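Notebook, Pondelton rehearsal setup
Sunday, started 7:40

Came in while the building was quiet to get through the clearing routine before the Hagedorn people see it next week. Coffee machine on our floor is still out.

Where we are. Hagedorn wants the two-arm unit for the evening reset of their staff lounge and meeting rooms: things left on tables go back where they belong, tables left bare for the cleaning crew. At present the late shift does it by hand, 2 people, at the end of a long day. The plan from Ferkau is to keep both of them on and move the reset to the machine, so they can finish the stock check they now carry over to the morning. Whether it works out that way depends on how often they get called back to help the arm. Under the old routine at Druteck it was often enough that the late shift stopped trusting it and did the tables themselves with the unit parked.

Talked to the late shift on the phone again. Notes from that, so I don't lose them:

They don't mind the arms. They mind not knowing when it will move. They want a tone before the first motion and another when it is done with a table.

They asked who gets the blame if a laptop is dropped. I said the log would show it. Not a good answer — the log is on our side and they can't read it. Need a plain sheet they can print.

One of them asked whether the reset counts toward her hours if she is only standing by. Passed to Ferkau. It should be settled before we go in.

They would like the unit to leave personal things alone. Phones especially. At the moment it treats a phone like any other small object. I think they are right and we should change the default.

Simulation runs. Used the lounge model with the orange floor and the long couch, same object set as before. Grip width left at the wide setting. Wrist views saved with the body view, both arms logging.

Ran the routine 4 times with the new approach speed. Slower is easier to watch and I expect people will stand nearer to it because of that, so the stop distance has to go up too. Planner complained about the pose twice and I let it carry on. Tilt in the body view needs checking against the torso angle in the log, I have not done that yet.

Stills from the runs, fingers open in all of them: 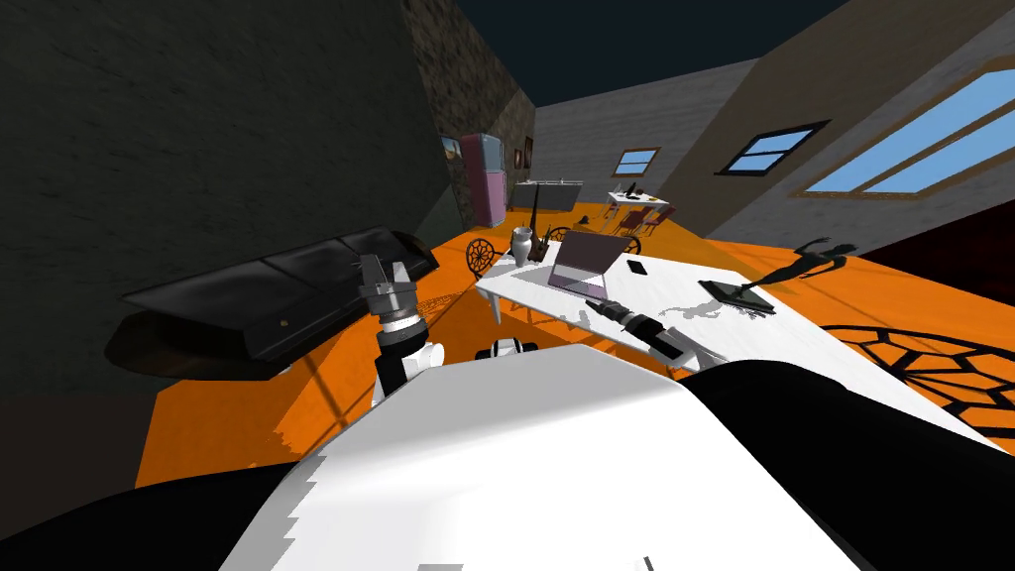
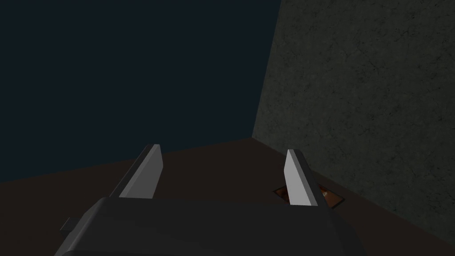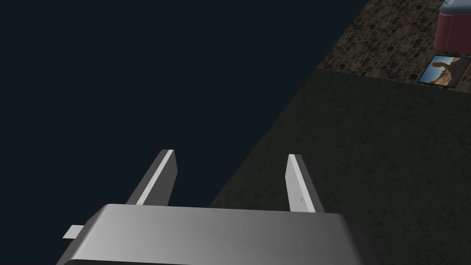 To do before the Hagedorn visit

1. Phones and bags: leave in place, mark on the sheet. Ask the late shift what else belongs on that list. Keys, I would guess.

2. Start tone and end tone. Try the low one first, the high one carries through the wall into the offices.

3. Raise stop distance to match the slower approach. Then rerun, same object set.

4. Compare torso angle with the body view.

5. Printed sheet: table, time, what was moved, what was skipped. One page, large type. No error codes on it.

6. Training hour for the late shift. Pondelton offered the morning slot, which is no use to people who work until midnight. Ask for the start of their own shift, paid.

7. Write back to Ferkau about the standby hours. They have had the question for 3 weeks.

Stopped 12:15. Log copied to the shared drive, lounge model left as it was.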